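We use cookies to keep this site working and to understand how visitors use it. By continuing to browse, you accept our use of cookies. Accept | Manage settings

About Kascombe

Kascombe is an independent organization that supports people affected by street robbery, vehicle theft and related offenses. It provides practical help to victims, training to employers whose staff work on the road, and written guidance to residents and local businesses. The organization is not part of any police department and does not investigate crimes.

Our history

Kascombe was founded by Jolene Gilchrist, a former insurance claims manager, and Rawiri Pryor, who had spent much of his career in victim services. Both had seen how often a person who reported a robbery was left to deal alone with banks, insurers, licensing offices and the courts. The first office was a single room above a locksmith's shop on Vasiliauskas Street, open two evenings a week.

The organization moved to its present premises in the Skerna Building 10 years later. The larger space allowed for private interview rooms, a training room with seats for 25 people and a telephone line staffed during business hours. The Vasiliauskas Street room was given up in August of the same year.

What we do

Our victim support service assists people who have been robbed in the street, in a vehicle or at their place of work. A caseworker is assigned to each client and remains the point of contact until the case is closed. Caseworkers help with replacement documents, insurance forms and written statements of loss, and may accompany clients to court. There is no charge to the client.

In the last reporting year the service opened 507 cases. Most clients came to us by referral, although anyone may contact the office directly. A police report is not required.

Our training department offers courses to delivery companies, taxi operators and retailers. Subjects include safe conduct during a robbery, preserving evidence and supporting a colleague afterward. More than 1,000 employees have completed the one-day course. Fees from training are used to fund casework.

Ustumeck, our property registration program, allows members of the public to record the serial numbers and identifying marks of bicycles, motorcycles, tools and electronic equipment. Records are confidential and are released only with the written consent of the owner or under a court order.

Our people

Gavin Tennant is Executive Director and is responsible for the overall management of the organization. Ataahua Tapsell directs victim support and supervises all caseworkers. Tegan Nepia heads the training department and oversees Ustumeck. Ms. Gilchrist and Mr. Pryor continue to serve on the Board, which meets quarterly and publishes its minutes.

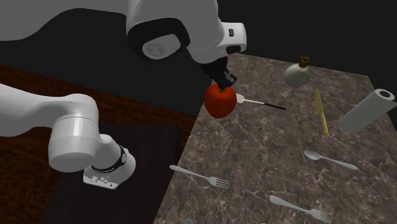
Robotic arm and red apple, computer rendering.

Governance and privacy

Kascombe is funded by training fees, grants and private donations. Accounts are reviewed each year by an outside auditor, and copies may be requested from the office. Case files are kept separately from training and donor records, and access is limited to the assigned caseworker and supervisor. Complaints should be addressed in writing to the Executive Director.

This page was last reviewed on 4/13/23.

Related pages
Contact a caseworker
Courses for employers
Register property with Ustumeck
What to do after a robbery
Annual reports and Board minutes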